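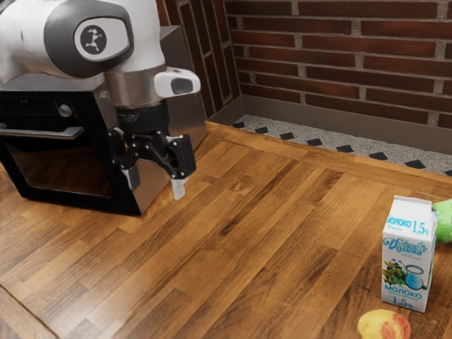
**Progress report no. 2, Clallham reading rooms**
Prepared by Weronika Adamczyk, 4/18/22

Dear colleagues,

I write to inform you about the state of the work which your grant has supported since the start of the year. The previous report ended with the signing of the lease in Prarkemora, so I continue from this point.

**Lending.** In March we lent 759 books, most of them from the children's shelves. The room on Lis Street is still the busier one. Prarkemora opened later than planned – the electrical inspection was moved two times – and it has for now 53 registered readers. I expect this number to grow when the school year ends, but I do not want to promise it.

**Evening course.** The course in reading and writing for adults has 15 places and all are taken. Two persons left because their working hours changed, and we filled their places from the waiting list. The teacher asks for a second group in the fall. This is not in the present budget, and I would like to discuss it with you separately.

**Rooms and furniture.** The shelves from Skavov were delivered complete, except for one box of brackets which came a week after. For the reading corner in Prarkemora we want a wood look in warm brown tones, similar to the older room. The final order is not yet placed, as we wait for the second price offer. 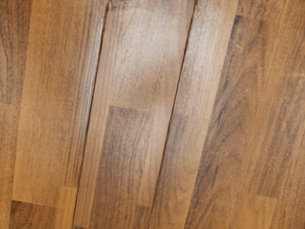
*Wood boards in mixed brown tones, laid side by side.*

**Money.** We have used 30 percent of the yearly amount. The rent is paid until the end of June. The line for new books is spent slower than planned, as the large-print titles are on back order and the supplier sends the invoice only with the delivery. I ask for your permission to move the rest of the transport line to lighting. The table with all lines is attached separately.

**Next steps.** Until the next report we will finish the catalog for Prarkemora, choose the wood for the reading corner and prepare the summer opening hours. The lease asks also for a fire plan – I have the draft and will send it when the landlord has signed.

With kind regards,
Weronika Adamczyk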